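Second evening on the Trirken pair, and the left one is finally closing square. I backed the pad screws out, reset both pads and ran it through 200 open-close cycles before trusting it with a lid.

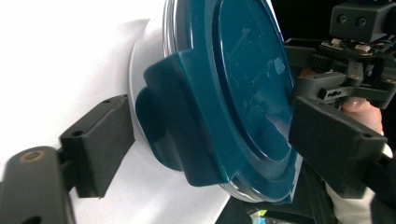

The pads need to meet flat or anything round creeps sideways. Sólveig files hers down a little. I left mine alone - new screws were enough.

Next I did the cables, then a slow run with both grippers.

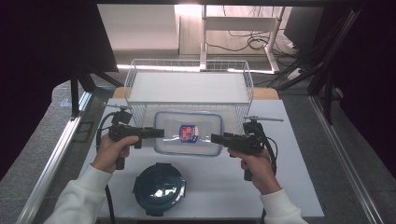 Gear grease gets redone at 1,000 cycles. The right one is at 277, so that can wait until October.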